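Furnishing the Dining Corner
11 August 2023

The dining corner of this household has now been in regular use for 5 weeks, and a brief account of the arrangement may assist readers who are planning a similar room. The table was ordered from Clunell under item number 3522. Its glossy white top brightens the room considerably, although every ceiling light is reflected in it and fingerprints require daily attention.

The chairs were selected for their tall, rounded backs with vertical channel stitching. The gray-beige fabric is warmer in tone than the showroom sample suggested — a welcome result beside light wood-grain flooring. The dark front-loading washing machine remains in the same room, as the plumbing does not permit another location.

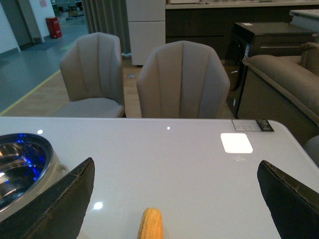
A review of table lamps will follow later in August.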